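Workshop notebook, Sirkthorpe
Monday, April 22, 2019

Easter Monday, so the road was quiet and the phone didn't ring once, and I had the whole day to get on with the grainy balm business. I'm writing this up at length because last time I had a long day on the balm I wrote three lines and a squiggle, and when I came back to it I couldn't tell whether the squiggle was a temperature or a shopping list.

First, where we'd got to. The Crabtree balm (the hand and elbow one, in the tins, with the shea and the macadamia) has been going gritty. Not every tin and not straight away. It pours beautifully, sets with that lovely soft shine on top, and then a few weeks on somebody opens one and it feels as though there's fine sand in it. The little grains melt when you rub them in, so there's no harm in it at all, but it isn't what people paid for and I don't like it. Alfie Lambert brought two back from the Stesport market in October and put them on my bench without a word, and I've been chewing on it on and off ever since.

Everything I've read says the same thing, that it's the shea. Shea is a mixture of fats that like to set at different temperatures, and if you cool it slowly the harder ones go off first and clump together by themselves before the soft ones have caught up. Melt it and chill it quickly and they all get trapped where they are, nice and smooth. That's the theory, and I believe it, but our tins were being cooled the same way all through last winter and they came out like silk. So either something's changed or the theory has a bit more to it.

What has changed, going back through the pages:

The shea is from the new Stilham sack. Same grade on the label, unrefined, but it's paler and a touch crumblier when you cut it. It was already slightly grainy in the sack when it arrived, which I wrote down at the time (good on me) and then did nothing about (less good).

We moved the pouring table under the window, where it's warmer. I hadn't thought of this as a change to the recipe but of course it is. Tins on that table are taking a lot longer to go solid than they did next to the door.

I've been melting everything together in the one pot and taking it off the heat as soon as the beeswax has gone clear. Before that I used to do the shea by itself and hold it warm for a good while. I stopped because it was tedious.

So there were three suspects, and like a goose I'd been changing all of them at once every time I had a go at fixing it. Today I did it properly, one at a time, with the same small batch each time, 50 grams a tin, same oils out of the same bottles, same wax, same wooden spoon for that matter.

Batch A, the way we've been doing it. One pot, off the heat as soon as it's clear, poured, left on the window table. This was the control. It smelled gorgeous, as it always does, and took so long to set that I'd had my lunch and washed up before the middle stopped wobbling. Good colour, a slight dip in the centre of each tin. Fine on top today, but then they always are on the first day.

Batch B, same pot and same method, but set by the door on the cold stone. Much quicker. The tops were a bit duller and there was a hairline crack round the edge of one tin where the outside had pulled away before the middle had gone off. I warmed the next lot of tins slightly before pouring and the crack went away, so that's worth remembering. Warm tins, cold surface. Sounds daft, works nicely.

Batch C, shea melted by itself first and held warm, then the wax and the oils added, then onto the window table. I held it for 19 minutes by the kitchen timer, which was meant to be twenty, but the pot was beginning to smell a little bit toasted and I lost my nerve. Note for next time: use the double boiler with more water in it, and don't let it run low. The toasted smell had gone by the time it cooled and I couldn't find it again in the tin, but a customer with a keener nose might.

Batch D, both together: shea held warm first, warm tins, cold stone. This is the fussy one, and of course it's the one I've got my hopes on.

I kept two tins out of each batch for the warm and cold test, going back and forth between the fridge and the airing cupboard, one change each morning and one each night. It's a rough sort of test but it does bring the grittiness on faster than leaving them on a shelf, and they'll have had a decent workout by the end of next week. The rest of the tins are on the shelf over the sink with their letters on the bottom in grease pencil. Please don't use them up, and please don't put them in with the market stock. They look exactly like the market stock!

Early feelings, for what they're worth (not much on day one). I rubbed a bit of each into the back of my hand, washing in between. A and B were both a touch draggy. C and D went on with more slip, and they sank in without leaving that tacky film on the knuckles. I'm wary of my own hand as a judge, mind you. By the fourth go it was so well greased that anything would have felt nice on it. I'd like someone with properly dry skin to have a turn, and to do it without knowing which letter is which.

A word on the oils while I think of it. I had a sniff along the shelf and the macadamia is fine, sweet and nutty and still fresh. The almond is getting tired. It isn't off, but there's a faint crayon smell when it's warmed and I'd rather it went into soap than into anything that stays on someone's skin. I've moved it to the soap side and put a sticker on it. The jojoba is as good as the day it came, as it always seems to be. I did wonder whether swapping part of the macadamia for jojoba would help with the grain, as it's really a liquid wax and a different creature altogether, but that's a separate question and I'm being disciplined. One thing at a time. It's on the list for after.

Stocktake, as I had the scales out. Beeswax on hand is 3,309 grams, counting the broken block and the bag of shavings. That'll see us through to winter unless the lip balm takes off. I didn't weigh the shea because the sack's awkward and I wasn't going to lift it by myself with my back the way it is. Tins are getting low in the small size. Labels are all right, though the blue ones have curled in the damp and want pressing under something heavy.

Things that went wrong, so they're written down somewhere. I dropped a thermometer into the sink, and it survived, but I checked it in iced water afterwards and you should too if you pick it up and it tells you something peculiar. I poured the first tin of B straight over the lip because I was listening to the radio. And I forgot to write the start time for A, so the setting time for that batch is only "before lunch to after washing up", which I'm a bit ashamed of. If D turns out to be the winner I'll run A again alongside it with a proper clock.

Also, and this is for Alfie more than for me: the lavender can wait. I know you want it in the Crabtree, and I know people at Stesport ask for it, but half of the regulars buy that tin precisely because it has no scent added, and some of them have skin that flares up at anything perfumed. I'd sooner make it a second tin with its own label than change the one they trust. Happy to have the argument over a cup of tea.

What I'd like done this week by whoever's in:

Swap the test tins over morning and night and tick the sheet on the fridge door. If you miss one, leave the box blank, don't guess.

Ring Stilham and ask whether the shea in the last sack came from a different press or was stored warm on the way here. Be nice about it, they've always been good to us, and it may be nothing to do with them.

Move the pouring table back beside the door. It'll need two people. Wipe the stone down first because there's balm on it from today and it's slippery as anything.

Order small tins.

I'll open everything up next Monday and do the rubbing test with my eyes shut and someone else handing me the tins. If there's grain in C and not in B, then it's the cooling. If it's in B and not in C, it's the holding warm. If it's in all of them I'll be having a stern word with the sack, and possibly a lie down.

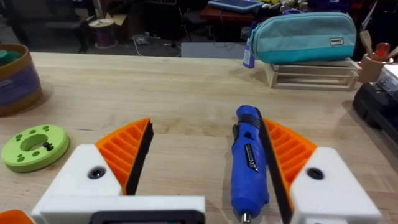 Reading time: 8 minutes

Added after tea: had another look at the tins before I locked up. The dip in the middle of A is deeper than it was this afternoon, and D has kept its shine right out to the rim. I've left the fridge sheet ready with the first box ticked, so the next swap is tomorrow morning, fridge to cupboard.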